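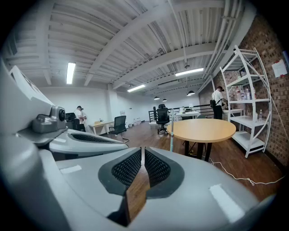

About Wakora

Welcome, and thank you for wandering over to this page! Most people who find it have already talked to us on the phone or had a chair delivered by us, and they want to know who they have been dealing with. Fair enough. We are Wakora, a small company in Melletow that finds, fixes up and sells used office furniture, and helps people work out where to put it once they have it. We do desks, chairs, meeting tables, storage and lamps, and a fair amount of talking customers out of buying things they don't need.

We work upstairs in an open loft with a brick wall, a dark brown wooden floor and a ceiling that is all white metal and white beams. It is one big room, and we like it that way. If you come to see us you'll walk right in among the desks.

How we started

Wakora was started by Libor Havlíček, who spent a good part of his working life moving other companies from one building to another. Anyone who has done that kind of job knows what gets left behind. A firm moves out on a Thursday, the lease runs out the next day, and there are perfectly good chairs standing in a row with no place to go. Libor began taking them home. Then he began taking them to his brother-in-law's barn in Clodetov, and when the barn was full (and his brother-in-law had made a few remarks) he decided it was time to sell some.

That was 19 years ago. The barn is still ours, properly rented now and with a much better roof, and it's where the cleaning, repairing and storing gets done. The loft came later, when we noticed that customers wanted to sit down with us and look at a floor plan, and that a barn in November was a poor place to ask them to do it.

The loft

We get asked about our own office almost as often as we get asked about prices, so we may as well tell you a little about it.

When we took the place over we had a long list of plans. We were going to put in a lowered ceiling, we were going to plaster over the brick, and we had even chosen a carpet. Then we worked in it for a winter as it was and got fond of it. The pipes and conduits still run where they ran before, painted white, and the brick is still brick. People pin paper to it, which the previous tenants probably did as well.

The furniture is a mix, and we would rather have a mix than a matching set. Black mesh chairs, mostly, because we have repaired so many of them that we know how they come apart and go back together. Light wood desktops on white legs, and a white desk for the printer. There is a round table with a black base out in the open part of the floor, and if you were to ask any of us which piece we would keep if we had to give up the rest, I think the round table would win. It has no head and no foot, you can pull up one chair or several, and a floor plan spread out on it can be read from any side if you don't mind tilting your head. We've settled more delivery dates at it than at all the desks put together.

For light we have the rectangular fluorescent fixtures overhead and some black pendant lamps farther back. Libor would happily take down the fluorescents tomorrow. The rest of us like being able to tell a gray fabric from a blue one at four in the afternoon, so they stay for now.

A word about the stairs: the loft is one floor up, and the stairwell has a black metal railing around the top. If stairs are hard for you, tell us when you call and we'll gladly meet you at the barn, which is all on one level, or come to you.

What we do

Used furniture. We buy from companies that are moving, shrinking, growing or closing, then clean it, check it and mend what needs mending. Every chair gets its casters, gas lift and tilt looked at before it goes out. If we can't fix something well we take it apart for spares, and the drawers of spares in Clodetov are a sight to behold.

Room planning. Bring us your measurements, even if they're scribbled on the back of an envelope, and we'll draw up the room with you. We ask a lot of questions. Who is on the phone all day? Who needs quiet? Where are the outlets? That last one matters more than people expect, and we say so as folks who run a cable across our own floor.

Moving and setting up. Our van carries everything up, puts it together and takes the wrapping away again. We stay until the desks are level.

Repairs. You don't have to have bought it from us. A chair that sinks slowly during the morning can usually be saved, and it costs a good deal less than a new one.

Who we work for

Small offices, for the most part, and a lot of them. Last year we furnished 63 rooms, the smallest of them a spare bedroom for a bookkeeper and the largest a school staff room with 16 desks and one very opinionated coffee machine. We also work with clinics, workshops, churches and people who have just been told they will be working from home for good and would like to stop doing it on a kitchen stool.

Coming to see us

We're at our desks on weekdays and glad to have company. It helps if you call first, so that whoever knows your order is in the loft and not out in the van, but we won't turn you away if you don't. Bring your floor plan, bring photos of the room, bring the colleague who has the bad back. Chairs ought to be sat in by the people who'll be using them, and you are welcome to sit in one for as long as you like while we put the coffee on.

If you have furniture to sell, send us a few pictures and a rough count and we'll get back to you within two working days.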